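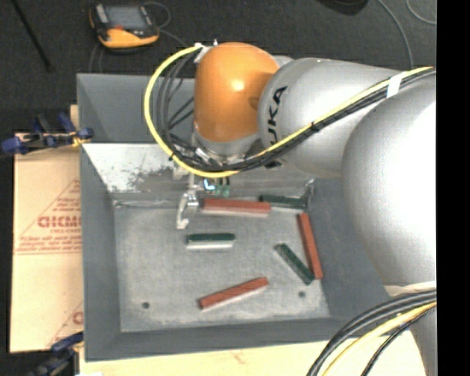

The sorting cell at the Hastesico shared workshop: a KUKA arm over the gray bin, with red and green blocks.

FOR IMMEDIATE RELEASE
May 13, 2025

Hastesico Members Put a Full-Size Robot Arm to Work on Color Sorting

PALOMINO – Members of the Hastesico shared workshop have a robot arm running in the back bay, and they would love for people to come and see it. The project is called Follow. Its job sounds simple (pick a block out of a bin, put it with the others of its color) and it has kept a group of hobby builders happily busy for almost 800 hours of evening and weekend work.

Hastesico opened in 2015 as a place to share a table saw and a couple of welders. A big industrial arm was never on the shopping list! But when members got the chance to buy one secondhand, they pooled their money, cleared a section of carpeted floor, and started reading manuals.

Most of what surrounds the arm was put together in the shop. The gripper has an open, curved metal finger that can get down between blocks lying close together. Wiring for the wrist runs along the outside of the arm, held with straps and ties, so a change to the gripper doesn't mean taking everything apart. The bin is held in place with ordinary blue and black shop clamps, and yes, there is cardboard under it.

The blocks are red and green, and they get dumped in any old way. That is the fun part. A block alone in the middle of the floor is an easy pick. Two blocks end to end along the back wall are much harder, and the group has spent whole evenings on just that case. The latest round of testing covered 900 picks, 600 of them with blocks touching each other or a wall.

The software is written by members and goes by the name Stendix. It picks a block, plans a path that keeps the cables clear of the bin, and logs every try, good or bad. The group plans to share the code and the gripper drawings in August, along with a parts list and wiring notes for other workshops.

Next up is a second bin, then mixed shapes. Members are also working on a faster way to swap gripper fingers.

Follow can be seen running during regular open shop evenings. Visitors stay behind the marked line while the arm is moving, and safety glasses are available at the door. No sign-up is needed. Questions about the build can be left at the Hastesico front desk.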